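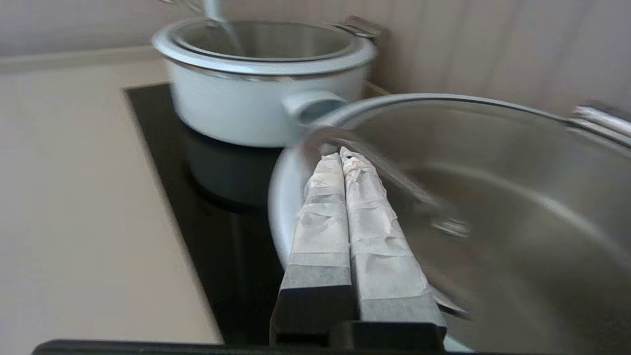

Shared writing is a good deal older than the software we now use for it, and you have very likely done some of it at home, on a grocery list stuck to the refrigerator. Think of supper as a document for a moment. A covered saucepan stands on the cooktop, with a utensil handle sticking out from under the glass lid, and anyone who walks into the kitchen may feel invited to stir, salt, or taste. With two cooks that is pleasant enough. With 17 (the number of people who edited the Lultness field manual, which we'll be following all through this chapter) you'd want to know who added the salt, and when!

# Chapter 4: Many Hands, One File

When Halina Kozłowski and Pieter Smits began the manual, they mailed copies back and forth, and by August they had over 100 of them, several with the word "final" in the name. We have all been there, I think. Their move to a shared editor on a server at Zutholm did away with the copies, but it brought fresh puzzles, and those are our subject here.

We'll start with the simplest one: two people change the same sentence at the same moment. Whose words should stay? Before reading on, jot down your own answer, and keep it handy for Section 4.1.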